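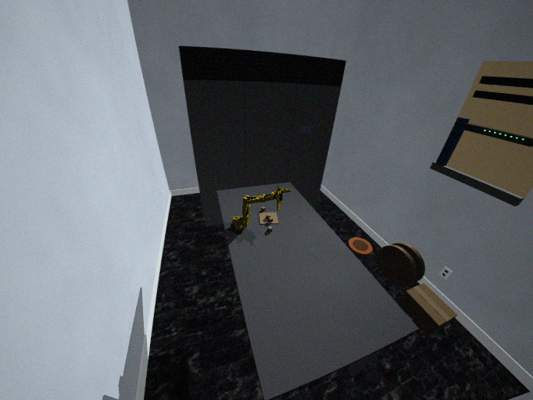 Figure 4. The simulated workcell from the high rear viewpoint, with the arm reaching out over the tan pad.

4.2 Scene setup and observation rendering

We would like to spend a little time on the simulated cell, as a good many of the choices that shaped our planner were made here, long before any learning took place. The arm stands at one end of a long gray table, and the task objects are kept close to its base. Emanuel Barbu built the first version of the room in Kisodura, our in-house scene tool, and he was generous with the surroundings: there is a marble-patterned floor, a drum and an orange ring standing by the right wall, and a tan wall panel with a row of green lights. None of these can be reached by the arm, and the planner is never told about them. They are there to give the perception module something to ignore, and we kept them in every episode for that reason.

Each episode starts from a reset in which the pad and the small objects are given new poses within the near reach of the arm. The planner, Divum, then proposes 5 candidate paths, scores them against the current estimate of the object poses, and hands the best one to the joint controller. If the estimate shifts by more than a set tolerance while the arm is moving, the path is thrown out and a new set is drawn up.

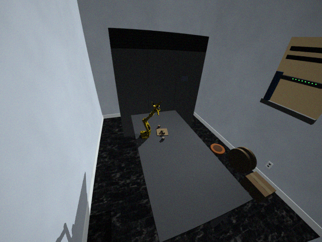
That last rule gave us more trouble than we had expected. In the early runs the tolerance was fixed, and a small wobble in the estimated pose of a block was enough to make the controller drop a perfectly good path halfway through. Mahnaz Shahbazi suggested tying the tolerance to the height of the wrist above the table, so that the arm could be relaxed about small errors while it was still well up in the air and become fussy only on the way down. We tried this on 1000 episodes and were very pleased with how much calmer the motion became. Of those episodes, 139 still contained at least one abandoned path, and we went through all of them by hand. Most came down to the pose estimator confusing two faces of the same block, a problem we had rather hoped to avoid by putting letters on them.

Letters do help, but they bring a difficulty of their own. A block can land in any orientation, and a "G" seen upside down is not easy to tell from a "6", even for a patient human reader. From the high viewpoint the blocks are also very small, and there is little for the estimator to hold on to. We therefore added a closer, lower view of the work area and let the estimator weigh the two according to how well each one agreed with its own recent history. 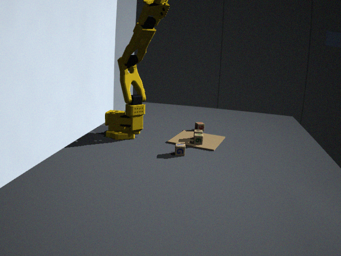 Figure 5. Closer view of the work area, with three letter cubes on and beside the pad.

Shadows deserve a word too. The light comes from the right in this view, and the arm throws a large dark shape across the tabletop to its left. Our first segmentation model, trained on nearly 3000 rendered views with soft, even lighting, was quite willing to treat the edge of such a shadow as the edge of an object. Retraining with stronger directional light took care of the larger shadows, though the short ones next to the cubes remain a nuisance, and we return to them in Section 5.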